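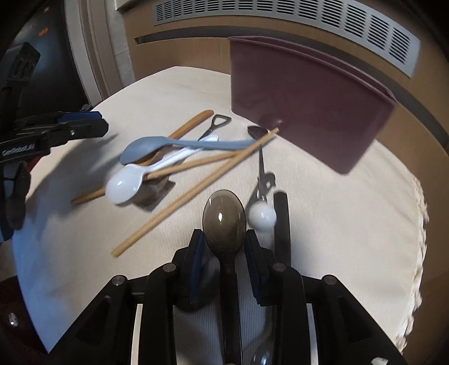 Skisis: Würde ich alles nach Material trennen und erst danach überlegen, was weg kann. Bei uns lag jahrelang Holz, Metall und Plastik durcheinander in einer Schublade, und man hat nie gefunden, was man brauchte.

Oyelaran
Beiträge: 566
Nach Material bringt doch nichts. Beim Kochen suche ich einen Löffel und kein Plastik. Ich sortiere danach, wie oft ich etwas in die Hand nehme. Was täglich gebraucht wird, kommt nach vorn, der Rest nach hinten oder in eine Kiste im Keller.

löffelfach
Danke euch beiden. Noch mal zur Lage, weil mein erster Text wohl etwas kurz war: Wir sind umgezogen und haben in der neuen Küche nur noch eine Besteckschublade. Vorher waren es drei. Das normale Besteck ist untergebracht, es geht mir nur um den Kleinkram: Plastiklöffel, Essstäbchen, Flaschenöffner und so weiter. Ich habe alles auf dem Tisch ausgekippt und komme nicht weiter. Die Schublade ist innen 7 cm hoch, ein Einsatz mit zwei Etagen passt also nicht.

Skisis
Doch, das geht. Es gibt flache Einsätze mit einem Schieber oben drauf. Du musst nur vorher messen, wie hoch das Besteck liegt. Wenn unten nur Gabeln und Messer sind, reichen 7 cm.

Oyelaran
Hatte ich. Der Schieber klemmt, sobald unten ein Löffel quer liegt. Nach zwei Wochen habe ich ihn rausgenommen. Ich würde das Geld sparen.

kramkiste_ost
Meine Meinung: Plastiklöffel raus. Die Dinger sammeln sich vom Abholessen und vom Eisessen an, und keiner benutzt sie. Wer richtiges Besteck hat, braucht sie nicht.

löffelfach
Die nehmen wir schon, zum Picknick und für die Kinder auf dem Spielplatz. Wenn da einer im Sand verschwindet, ist es egal. Ganz weggeben möchte ich sie nicht.

kramkiste_ost
Dann in den Picknickkorb damit. In der Küche haben sie trotzdem nichts verloren.

Oyelaran
Sehe ich auch so. Nur eine Sache: Vor dem Einpacken jeden Löffel kurz am Stiel biegen. Die dünnen werden mit der Zeit spröde und brechen dann beim ersten Joghurt. Was knackt, gleich in den Müll.

Munavbridge
Ich habe im Januar genau das gemacht und bin mit einem hohen Becher am besten gefahren. Essstäbchen, lange Holzstiele und alles Stabförmige stehen jetzt neben dem Herd. In der Schublade rutschen lange Teile immer diagonal und dann geht sie nicht mehr zu. Der Becher fasst 700 ml und kippt nicht, weil er aus Steingut ist.

Skisis
Becher neben dem Herd wäre mir zu fettig. Nach einem Monat klebt alles, auch das, was man gar nicht benutzt hat.

Munavbridge
Bei mir steht er auf der Seite ohne Pfanne — da kommt kaum etwas hin. Und was man selten braucht, spült man halt einmal mit. Für mich kein Argument.

teigschaber
Zu den Stäbchen: Holz bitte nicht feucht wegpacken, sonst riecht es muffig. Wir lassen sie über Nacht auf einem Tuch liegen und räumen sie erst am nächsten Tag ein. Zwei gleich lange gehören mit einem Gummi zusammen. Einzelne Stäbchen hebe ich auf und nehme sie im Garten zum Beschriften der Töpfe.

löffelfach
Gute Idee mit dem Gummi. Meine sind nicht alle gleich lang, da muss ich wohl erst mal Paare suchen.

kindside
Flaschenöffner gehört an einen Haken. Seit unserer an der Schrankseite hängt, sucht ihn bei uns niemand mehr. Ein Klebehaken genügt, der hält das Gewicht ohne Probleme.

Oyelaran
Klebehaken halten auf Furnier schlecht. Ich würde schrauben, eine kleine Schraube sieht man innen an der Schranktür gar nicht.

kindside
Mietwohnung.

Oyelaran
Gut, dann kleben.

teigschaber
Was machst du mit den Zangen? Metallzangen, die von allein aufgehen, sind in der flachen Schublade eine Plage. Ich halte sie mit einem Haushaltsgummi zu, sonst verkanten sie sich oben am Rahmen und man kriegt die Schublade nur noch mit dem Messerrücken auf.

löffelfach
Stand jetzt: Plastiklöffel gehen in eine Dose zum Picknickzeug, Öffner bekommt einen Haken, Stäbchen und der lange Holzstab kommen in einen Becher. Für den Rest teile ich die Schublade in 5 Fächer, mit Leisten aus dem Baumarkt, die man zwischen die Wände klemmt. Ob der Becher an den Herd kommt oder ins Regal, probiere ich aus.

Skisis
Regal!

Munavbridge
Herd. Die Leisten vor dem Zuschneiden bitte an beiden Enden messen, bei alten Schubladen ist hinten oft weniger Platz als vorn. Ich musste zwei noch mal nachsägen.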